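27/07/2022
Penar print, reels 1 to 8 -- inspection and prep for scan

Continuing from Yanti Chin's notes on the Ostilthorpe deposit. Festival wants the feature in September as a restored screening, so the order of work is inspect, repair, clean, scan, with grading to overlap the last reels.

Stock and condition
35 mm acetate, colour, optical mono track. Reels 1 to 5 wound emulsion in, reels 6 to 8 emulsion out. Rewound all to emulsion in at low tension. Vinegar odour faint on reel 3, none detected by nose on the others. A-D strips placed in every can, to be read tomorrow before anything goes near the cleaner. Shrinkage measured at head, middle and tail of each reel. Worst is the tail of reel 6, still inside what the scanner gate will take.

Splices
39 cement splices across the feature, most at the reel ends where projectionists have been at it. Reel 4 has two tape splices with adhesive bleed onto the neighbouring turns. Removed the tape, cleaned the residue, remade both. Perforation damage on reel 2 runs for 15 frames on the sound side. Repaired with perforated tape, trimmed at the track edge.

Missing footage
Compared reel 7 against the continuity script. The harbour dialogue is short by 369 frames against the Sadowski dupe neg. Cut is clean and falls on a shot change, so it may be a distributor's trim and not wear. Yanti to check whether the Sadowski element carries the same opening titles before we call it the same version. If it does, scan that section from the dupe and match grain in the grade. Log the substitution in the restoration report either way.

Colour
Magenta bias throughout, cyan layer well down. Reel 5 is the best reference for skin tones. Pulled test frames from the interior scenes and left them ungraded in the project folder. Do not use the old video master as a colour guide -- its blacks are crushed and the whites lean green.

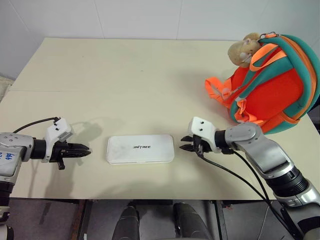

Sound
Track is variable area, some hiss in quiet passages, one loud pop at the reel 1 changeover. Zundetti will do the transfer from the print and hold a flat copy before any noise reduction. Asked for 96 kHz, 24 bit. Sync to be checked against reel 7 once the missing section is settled.

To do
Read A-D strips.
Re-can reel 3 separately, vented can.
Clean reels 1 and 2, then check the perf repair under the loupe.
Send Zundetti the reel lengths.
Yanti: Sadowski titles, then the version question back to the festival programmer.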